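4. Demonstration for visitors

This section is for the person who shows the Malto cell on an open day. It was written after the visit at our Sallthorpe hall on 2026-10-30. Please read section 3 (safety stop) before you begin.

4.1 Before the visitors come in

1. Put the speed limit to 19 percent. Do not go higher, also when a visitor asks for it.
2. Open the gripper fully and check that it is holding nothing.
3. Send the arm to the "corner" position. The fingers must point at the floor of the cell, near the place where the back wall and the side track meet.
4. Start the wrist camera and put its picture on the big screen.

NOTE: The back wall is white and reflects the lights. If visitors complain that the picture is too bright, turn down the lamp above the cell and leave the camera settings as they are.

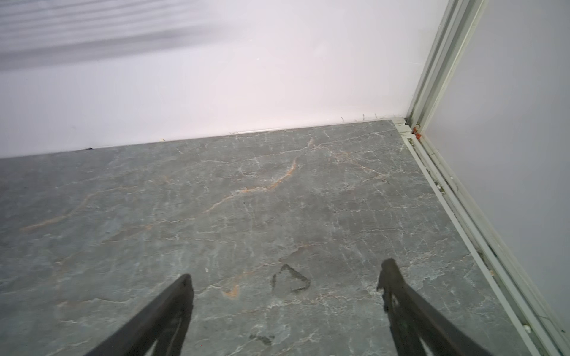

5. Wait until all guests stand behind the yellow line. The line is 600 mm from the door of the cell.
6. Explain in a few words what the arm is going to do. Mirjam Declercq used nearly ten minutes for this at the first group, and the second group had to wait in the corridor.

4.2 Running the demonstration

7. Press START one time. The arm lifts 100 mm and then moves to the parts tray.
8. Let the program run to its end. It makes three picks and returns to the corner position.
9. Invite one guest at a time to use the hand control. Stay next to the guest with your own hand at the stop button.

CAUTION: Never drive the closed fingers onto the floor of the cell. The force alarm comes late at low speed, and the finger tips can be damaged.

4.3 After the last group

10. Switch off the drive and wait for the green lamp to go out.
11. Clean the grooves of the side track with a soft brush. Crumbs and dust collect in them. Do not use compressed air.
12. Wipe the floor of the cell with a dry cloth.
13. Write the cycle number in the log. At 3000 cycles, call Trygve Eklund for new finger pads.

The next visit, from the school in Petenport, is planned for November. Ward Groen keeps the guest list.

Peeters Automation, Sallthorpe | Contact: Sanne Vermeulen, visitor desk | Back to top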